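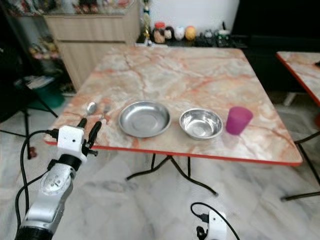
Spoon, plate, bowl and cup on the folding-leg table.

Bring your own plate is on for October

Quick one before the printer closes. The Govport street supper is going ahead, same stretch of Nelley Lane, tables out from 3 in the afternoon, food when it's ready. No disposables this year. Bring a plate, a bowl, a spoon and something to drink from. Steel, plastic, your grandmother's china if you dare, all fine.

Why the change: last year's trash bill. We paid for almost 3,000 paper plates and cups, plus the hauling, and a good part of them ended up in the storm drain by the Bovero bakery. Took two weekends to clear. The money saved goes on lights for the lower end of the lane, where people were eating in the dark.

Washing up. Two stations, one by the bakery, one outside Ghumman Grocery. Hot water at both, soap too. Scrape first, there'll be a bucket for it. Please please don't tip rice down the street drain again. Bring a dish towel if you remember.

Put your name on things. Tape on the bottom works, nail polish works better. We still have a crate of lost spoons from the spring picnic and half of them look exactly the same. Come get yours from the Ghumman counter, otherwise they go in the loaner pile.

Loaners: there will be some, not a lot. Meant for visitors and for anybody who came straight from work. Return them washed!

Food so far: lentils, two kinds of rice, flatbread from Bovero, a big pot of chicken, pickles. Short on salads and on anything sweet. If your bringing a hot dish, write down what's in it, nuts especially. Cards at the sign-in table.

Tables and chairs. We have 8 tables promised and could use more. Folding ones best, they have to come down fast when the street opens again. Tell the store if you have one and whether you need help carrying.

Cars off the lane by 2 please. Cones go out right after. If it rains we move under the market roof, same time, bit of a squeeze.

More next issue, if theres room. Kids' races list is up in the Ghumman window.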